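The Akanda cell has been back on the bench since April, and most of the evenings since have gone to the arm mounts and the cable runs. These are my notes on how it is set up now, mainly so I don't have to work it out again.

The cell has two arms on one aluminum rail. The rail runs the full front of the enclosure, and each arm base bolts to a black plate that bolts to the rail. The plates used to be thinner. Under a fast shoulder move the old ones flexed enough that the grippers missed each other at handover, and I spent a long time blaming the calibration. The new plates came from Casham and have not moved since I torqued them down. I put a paint mark across each bolt head and onto the plate. If a mark has split, that bolt gets redone before anything is powered.

Each arm has its own small board wired to the rail below its plate. They are easy to reach there, and they also catch everything that falls off the work. I blow them out with the power off, then look at the connectors. The red and black leads on the left one are thin and I have broken one already by leaning on it while reaching for the floor panel.

Cables go along the outside of the upper arms in clips. The clips matter more than the cable does. Spacing was wrong on the first pass: too tight at the elbow, so the cable pulled every time the arm folded in. The right arm now carries a loose loop at the elbow motor. It looks untidy and it stays. To size a loop, I move the arm by hand through its full range with the power off, find the pose that takes up the most cable, and add slack from there. Then I check the opposite pose for snagging.
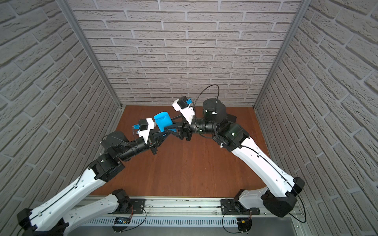

*Handover check, blue test piece between the grippers.*

The handover check is the one I trust. A soft piece goes between the two grippers and gets passed across. A stiff block hides small errors because the fingers just push it into line. A soft one folds or slips. I run 500 passes after any mechanical change and log every drop. The last full run before I swapped the plates had 2 drops in the first hour, and I stopped it there. The log stands at 3,424 passes on the new plates.

Wall panels are brick-pattern sheet on an aluminum frame. I wanted something with texture and had these left over from Grirnar. The floor is a wood-grain panel that lifts out. Wipe it with a barely damp cloth. I used Esska cleaner on it once and it left a film that the fingers picked up.

Routine, in the order I do it:

- Power off, check paint marks on both plates.
- Brush the top of the rail, away from the boards.
- Look at the vent slots in the rail face. Clear them if needed.
- Move each arm by hand, listen at the elbow.
- Check every cable clip with a fingernail.
- Power on, home left, then right.
- Short handover run, watch it, no walking off.

Homing both arms together works most of the time. The exception cost me a finger housing, so I do left first.

Still to fix: the rail collects debris faster than I would like, and I haven't found where it all comes from. A cover strip is cut but not fitted. I also want a second set of spare clips.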